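Ticket: Left gripper width drifts between episodes, tea box task
Project: Dokimine / handheld collection
Status: Resolved, watching
Priority: Normal
Stations affected: 6

Opened by station operator, 9:10 am

Good morning! We started the tea sorting set at station 6 and I love this task already, but the left gripper is giving me numbers I don't trust. With the jaws fully closed and nothing between them, the width channel should read zero. At the start of the session it did. By episode 29 it read 2 mm closed, and a few episodes later it read 3 mm. The right gripper stays at zero the whole time.

It matters a lot on this task because a tea bag is so thin. If the closed width is off by 3 mm, an episode where I'm holding a bag looks the same in the data as an episode where I dropped it. The automatic check is flagging good episodes as "no grasp" and letting a couple of real misses through.

What I've tried so far:

Restarted the recorder. No change.
Unplugged the left cable and plugged it back in. Width went back to zero, then crept up again.
Swapped the two USB ports at the computer end. Left still drifts, right still fine.

Episodes recorded before I stopped: 56. Please don't delete them yet, I think many are usable.

Reply from collection support, 9:42 am

Thanks for stopping early and for trying the port swap, that already rules out the hub. Please keep all 56 where they are and mark the batch "hold" in Cellus so the nightly job skips it.

Two questions. Does the drift build up with time, or with the number of times you open and close? And does the pose tracking look all right on the left side, or is that wandering too?

A quick way to tell the first one: leave the gripper closed on the table for ten minutes with the recorder running, then squeeze and release it 108 times (that's one full run of the jaw exercise script, which counts for you). Note the closed width after each half.

Station operator, 10:20 am

Done, and the result is really clear!

Start: 0.0 mm
After ten minutes resting: 0.0 mm
After 108 squeezes: 2.6 mm

So it's the squeezing. Pose looks solid on both sides. I replayed a few episodes and the left and right paths line up nicely with the table the whole way through, no jumps.

One more thing I noticed. If I open the jaws very slowly, the number on screen moves smoothly. If I snap them open, it skips. I did that on the right one too and it doesn't skip.

Collection support, 10:35 am

That skipping is a great catch. The width comes from an encoder that counts steps, so every time it misses some on a fast opening, the zero moves. Replugging resets the count, which matches what you saw earlier.

Usual suspects, in the order I'd check them:

1. Loose set screw on the encoder wheel. Power off, take off the side cover, and try to turn the wheel by hand while holding the jaws still. It shouldn't turn at all.
2. Dirt or lint on the encoder strip. A dry swab only, please, no alcohol on this part.
3. Sample rate set too low in the config for that gripper. It should be 2000 on both sides.

Station operator, 11:05 am

Set screw: tight. The wheel doesn't move.
Strip: looked clean, swabbed it anyway, swab came out clean.
Config: the right side says 2000. The left side says 200!

I haven't touched it yet in case you want to see how it got that way.

Collection support, 11:12 am

That's it, or most of it. At 200 a fast opening will outrun the reader every time. Please change it to 2000, save, then restart the recorder so that it reloads. I looked at the config history and the left block was retyped when the Drevora cable set went in, back in November. A zero got lost. The earlier tasks at that station used big objects and slow grasps, so a few millimeters never mattered.

After the restart, please run the jaw exercise again and then a short batch on the real task. For the short batch:

Zero both grippers with jaws closed and empty before the first episode.
Take one bag per episode with the left hand, out and back into the same compartment.
Mix your speeds. I'd like some fast openings in there on purpose.
Keep the right gripper in view even when it isn't doing anything, so we have a steady reading to compare with.
Close both jaws empty for two seconds at the end of each episode.

Station operator, 11:50 am

Changed and restarted. Jaw exercise first:

Start: 0.0 mm
After 108 squeezes: 0.0 mm

I ran it a second time because I was so pleased. Still 0.0.

Then the short batch, 29 episodes, mixed speeds. Closed width at the end of every one of them is within 0.1 mm of zero on the left, same as on the right. The grasp check now agrees with what I wrote on my sheet for all 29. I even got the thin ones -- the white folded packets in the middle row -- to show up as a clear step in the width trace. You can see the jaws stop just short of closed, hold there, and then go the rest of the way after the release. It's a lovely little curve.

Attaching a still from the short batch, with a bag in the left jaws and the right gripper low over the table.
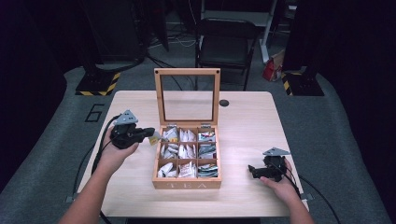 Kurtuluş site, 12:15 pm: We had the same symptom on a card sorting task and blamed the grip pads for two weeks, so thank you for writing this up. Does the rate have to match on both sides, or is it enough that each one is high enough? We run 1000 on both and haven't seen drift, but our operators are gentle. Also, is there any way to rescue the old episodes? We have a lot of them.

Collection support, 12:40 pm

They don't have to match for the width to be right, but please make them match anyway. The two streams get lined up by time later on, and equal rates make that step much easier to check. 1000 is probably fine for slow hands. I'd still go to 2000, the files hardly grow.

On rescue: yes, for many of them! The trick is that the drift only happens during fast openings, so it comes in steps, and between steps the readings are good. If the jaws close fully and empty at any point after a step, that reading gives you the new zero, and you can subtract it from there on. I wrote a small script that looks for those flat closed stretches and corrects forward from each one. It's in the Dokimine tools folder as width_rezero. Run it on a copy.

It can't help with an episode where the jaws never close empty after the step. Those need a person to watch the video and label the grasp by hand, or they get dropped.

Station operator, 2:30 pm

Ran width_rezero on a copy of the held batch. Out of 56:

Corrected and passing the grasp check: 41
No drift in the first place: 9
No empty close to work from: 6

I watched the six. Four are good grasps and I labeled them by hand. The other two are misses, the bag slipped on the way up, and I labeled them as misses and kept them. I think failed grabs are worth having in this set as long as they're labeled right -- a policy that has never seen a bag slip won't know to try again.

Released the batch from hold in Cellus. Going back to full collection on this station this afternoon.

Collection support, 2:45 pm

Agreed on keeping the misses. Beautiful work today.

Changes made on our side:

The recorder now refuses to start if the left and right rates differ, and prints both values.
The two-second empty close at the end of each episode is now in the instructions for every handheld task.
The episode summary shows closed width for each side, in red if it's over 0.5 mm.

I'm leaving this open as "resolved, watching" until the full tea set is in. If the red number shows up, stop, note the episode, and reply here before replugging anything, so we get to see the count before it resets.

Station operator, 4:55 pm

End of session note. 108 episodes since lunch, no red numbers, left closed width at the last one 0.0 mm. Batch uploaded. Starting on the bottom row next session, left hand first and then the same set with the right.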